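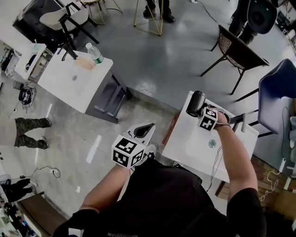

Use-wear study reopens question of small points from Cáceres

15/07/2018

A set of 210 small stone points from the Urkley rock shelter, near Cáceres, has been re-examined for hafting traces. The results were released by the Erkinance laboratory.

Each piece was cleaned and checked under a microscope at up to 500x. Resin residue was found on 80 of them, confined to the lower third of the base. Edge rounding was slight. Impact fractures at the tip were common and ran parallel to the long axis.

"The damage fits an axial load," said Facundo Troncoso, who led the study. "We see little sign of sideways stress at the base." 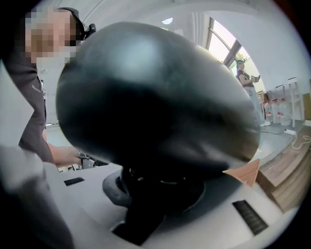 Next steps

Replica points will be mounted in split pine shafts and fired at a fixed distance into hide targets. Shaft diameter and draw weight will be held constant across 3 test series. Firing starts in August at the Vondesus test range. Fracture length and angle will be recorded with the same scheme used for the excavated pieces.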